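Trutonus (projet étudiant)

Trutonus est un projet étudiant de robotique de manipulation mené au sein du club Felar, association de l'école d'ingénieurs d'Emberg. Il porte sur la saisie, le dépôt et la pesée de petits objets par un bras robotisé équipé d'une pince à deux doigts. Le nom désigne à la fois l'équipe, le logiciel de commande qu'elle développe et l'épreuve interne organisée chaque année à la fin du second semestre.

Historique

Le club Felar se consacrait à l'origine aux robots mobiles. En février, à la reprise des cours, un groupe de huit étudiants a proposé un sujet consacré à la manipulation de précision, sous la direction de Peiyu Shen, chargée des travaux pratiques d'automatique. Le premier cahier des charges prévoyait uniquement le tri de visserie. La pesée y a été ajoutée après les premiers essais, le dépôt d'un objet sur un petit plateau demandant un réglage plus fin que le dépôt dans un bac.

La version initiale du règlement de l'épreuve est datée du mardi 7 avril 2020. Elle a été rédigée à distance et n'a été appliquée en atelier que l'année suivante.

Principe

L'équipe doit amener le bras au-dessus d'un plateau de balance, y déposer un objet, ouvrir la pince, se retirer sans toucher l'appareil, puis reprendre l'objet. Les objets sont choisis pour leur petite taille ou pour la difficulté qu'ils posent à la vision : bagues, rondelles, perles, écrous. Les surfaces métalliques brillantes sont les plus difficiles à localiser, les reflets se déplaçant avec le point de vue.

Une petite balance numérique sert de poste de travail pour la bague argentée. Elle est posée à plat, le plateau de pesée au-delà du bandeau noir qui porte l'afficheur et les trois boutons, et la pince s'en approche doigts ouverts.

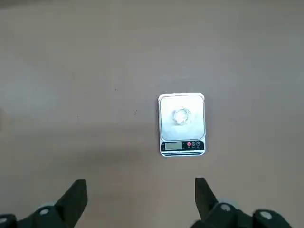

Pourquoi peser l'objet après l'avoir déposé ?
La pesée donne un contrôle indépendant de la vision. Si la valeur relevée correspond à la masse de référence, le dépôt est validé ; une valeur trop élevée signale en général qu'un doigt appuie encore sur le plateau.

Les trajectoires sont d'abord enregistrées en téléopération par les étudiants, puis rejouées et corrigées par le logiciel. La base constituée par le club compte 3 332 enregistrements. Chacun est annoté à la main : objet utilisé, position de départ, réussite ou échec.

Logiciel

Le module de planification, appelé Qian, calcule l'approche et la hauteur de relâchement. Il est écrit en Python et fonctionne sur un ordinateur de bureau ordinaire. Une seconde partie, plus ancienne, gère l'ouverture de la pince et les arrêts de sécurité. Les deux programmes échangent par des fichiers texte, solution conservée pour faciliter la relecture par les nouveaux membres.

Épreuve annuelle

Chaque équipe dispose de 10 essais. Un essai dure au maximum 40 secondes, chronométrées à partir du premier mouvement du bras. Tout déplacement de la balance entraîne l'annulation de l'essai. En cas d'égalité, le jury retient l'équipe dont l'objet est déposé le plus près du centre du plateau.

Les nouveaux inscrits suivent auparavant une formation à l'étalonnage de la pince et à l'arrêt d'urgence.

Voir aussi
Préhenseur
Téléopération
Robotique éducative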